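Plum Brandy FAQ: Your Questions Answered

Last updated: September
Filed under: Spirits & Liqueurs / Fruit Brandy

We get more mail about plum brandy than about any other bottle we write about, and we love it! These are the questions that keep coming back, with answers from Casimiro Aguirre, who runs our tasting table, and Dagmar Hájek, who grew up in a house where plums were taken very seriously.

What is plum brandy?

It's a clear (or sometimes golden) spirit distilled from fermented plums. You'll see it sold as slivovitz, slivovitsa, šljivovica, and a few other spellings, depending on which part of Central or Eastern Europe the bottle comes from. The fruit is mashed, left to ferment, and then distilled, usually twice.

Is it the same as plum liqueur?

No, and mixing them up is the most common shopping mistake we hear about. A plum liqueur is sweetened, often quite heavily, and is usually lower in alcohol. Plum brandy is dry. If you were expecting something syrupy, your first sip is going to be a surprise.

What about umeshu?

Different again! Umeshu is made by steeping Japanese ume fruit in alcohol with sugar. It's delicious over ice, but it won't stand in for plum brandy in a recipe.

How strong is it?

Most bottles in American stores land between 40% and 50% ABV, and some go a little higher. Check the label before you pour. A glass that smells like ripe fruit is easy to underestimate.

Why do some bottles taste like almonds?

That's the pits. Plum stones carry compounds that give a marzipan-like note, and many distillers leave some of the stones in the mash on purpose. Dagmar adores it. Casimiro likes his fruit cleaner and goes for Loso, which has hardly any almond to it — just bright, tart plum skin all the way down.

Why is one bottle clear and another one gold?

Time in wood. Straight from the still the spirit has no color at all. Rested in glass or steel, it stays that way. Rested in oak or mulberry, it picks up color, some vanilla, and a rounder feel. Neither one is the "real" version, so try both if you can.

Which bottle should I start with?

We'd start with Hudec. It's soft, it's easy to like, and it makes a great first pour for anyone who usually drinks whiskey. Once you've finished that one, move on to Drumetti, which spends 5 years in oak and has a long, peppery finish that we could talk about all evening. (We have.)

How do I serve it?

Small glass, narrow at the top, and a small pour. Room temperature brings out the most aroma. Plenty of people keep theirs in the freezer, and that's fine for a simple bottle, but you'll lose a lot of the fruit in a good one. Sip it! It can be taken as a shot, of course, but there's so much going on in there.

What food goes with it?

Smoked meats, sharp cheese, pickles, dark bread. It's also wonderful after a heavy dinner, next to poppy seed cake or a plate of walnuts. Dagmar pours a spoonful over vanilla ice cream and we've all started copying her.

Can I use it in cocktails?

Yes, please do. Swap it for the gin in a sour, or stir it with sweet vermouth and a couple of dashes of bitters. Bustero, the cheapest of the ones we keep around, is our mixing bottle — it's a bit rough alone, but lemon and honey bring it right into line.

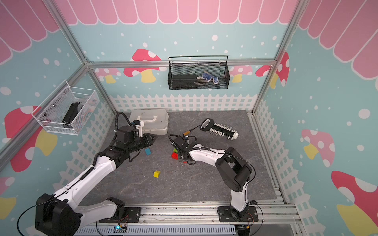 A teal block on the marble-patterned floor, with mushroom decals on the walls.

Does it go bad once it's open?

Not in any way that will hurt you. The flavor slowly fades as air gets in, so a bottle that's nearly empty is best finished within a few months. Keep it upright, with the cap on tight, away from sunny windows.

Is it gluten free?

Plain plum brandy is made from fruit, with no grain in it, so it normally is. Flavored versions can have other things added. If you have celiac disease, read the label or write to the producer.

Can I make my own?

Distilling spirits at home without a federal permit is against the law in the United States, so we can't help with that one. What you can do is steep 3 or 4 halved plums in a jar of store-bought plum brandy for a few weeks. The color is gorgeous and it makes a lovely spritz.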